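Droit des entreprises en difficulté
Séance 6 : la reprise d'une enseigne en redressement

Cas étudié : la chaîne Filness (papeterie et jeux), 86 magasins, 823 salariés. Le groupe Jirside présente une offre de reprise partielle en mars, portant sur la marque, le stock et 307 emplois. Prix non communiqué aux salariés.

À retenir : dans un plan de cession, le tribunal désigne les contrats nécessaires au maintien de l'activité. Les baux en font souvent partie. Les contrats de travail des postes repris sont transférés au cessionnaire. 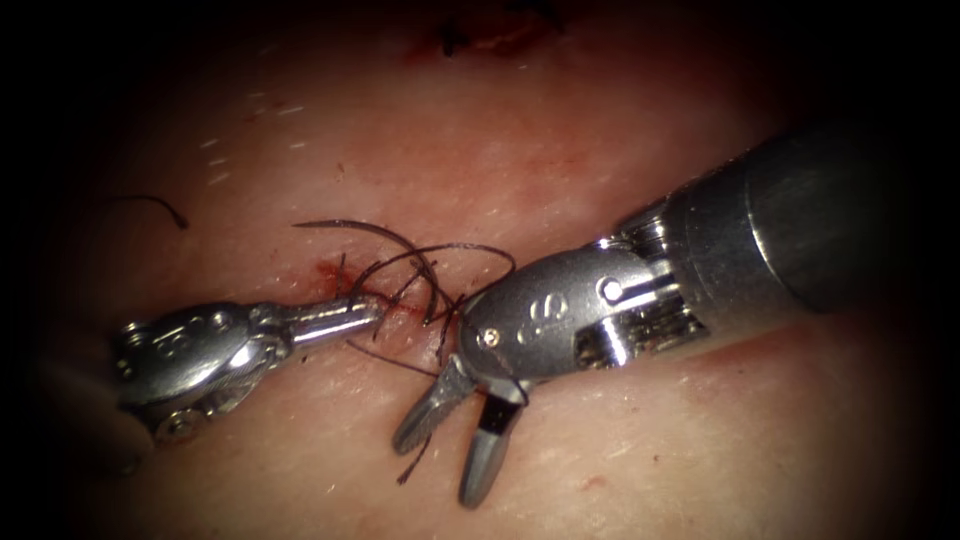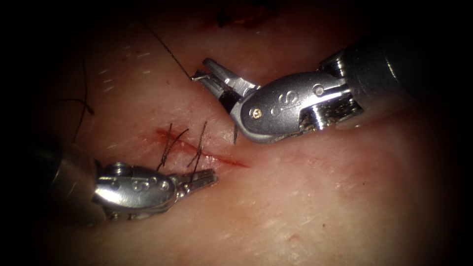

Instruments robotisés et fil de suture noir, deux vues.

Offre concurrente : Kimau, 419 emplois, sans la marque. Comparer les deux offres selon l'emploi, le paiement des créanciers et les garanties d'exécution.

Travail à rendre : une note de deux pages au nom du cabinet Žukauskas, conseil de Filness. Indiquer quelle offre soutenir et sur quels textes du livre VI du Code de commerce s'appuyer. Annexes non comptées.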